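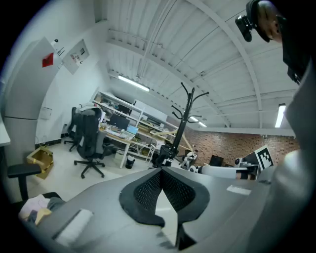

Industry News | Standards and Safety

Zisard publishes good practice rules for hand-held grippers and shared robot workshops

21/10/2019

Zisard, the working group for small automation companies, has published the first full edition of its good practice rules for workshops where people and robots use the same room. The text has 5 chapters and is free for all members. A draft was sent out in July, and the group received 700 comments before the final version was agreed.

The rules are written for small teams. Many such teams work in one rented hall, with the desks, the shelves and the robot arm all under the same roof. The existing standards for industrial robots are mostly made for factories with fences and fixed cells, and small companies told Zisard that they find them difficult to apply in a room of this kind.

The first chapter is on the floor. Each workshop must mark a walking path from the door to every desk and to the electrical panel. Boxes, bags and clothing should not be kept on this path. Chairs with wheels must be pushed back to the desk when a robot arm is powered. A stepladder should be closed and fixed when no one is using it.

The second chapter is for hand-held gripper tools, which a person carries to record how a task is done. Until now these tools were not mentioned in the group's documents at all. The new rules ask for the following:

The soft pads of the gripper are checked before each session and changed after 2000 closing cycles, or earlier if the border is torn.

Each tool has a label with its own number, and the same number is written in the session log.

A camera worn on the head is fastened with a strap which opens under a strong pull.

The operator takes a break of 5 minutes after each long recording.

All people in the room are informed that a camera is recording, also those who sit at a desk and do not take part.

The last point was discussed for a long time. Some members wanted a written agreement from every person in the room. The final text says that a clear sign on the door and a spoken notice are enough for employees, but visitors must sign.

The third chapter covers calibration boards and other printed markers. They should stand on a firm support and be checked for bending. The fourth chapter covers emergency stops, and the fifth is a set of forms which can be copied.

Two companies tested the rules before publication. Lulora, which makes gripper pads, used them during 4000 recorded sessions and reported that the log took less time than expected. Vumik, which builds table-mounted arms, asked for the part on emergency stops to be made shorter, and this was done. The test site in Hoàng also asked for a version of the forms which can be filled in by hand, and it is included as an annex.

The rules are voluntary. Zisard says it does not plan to give certificates, but members may write in their documents that they follow the text if all forms from the fifth chapter are kept for two years. Companies which already have their own internal rules can continue to use them and add only the parts they miss.

Comments on the first edition can be sent through the member page. Translations are in preparation, and the group asks members who can help with checking technical words to write to the office.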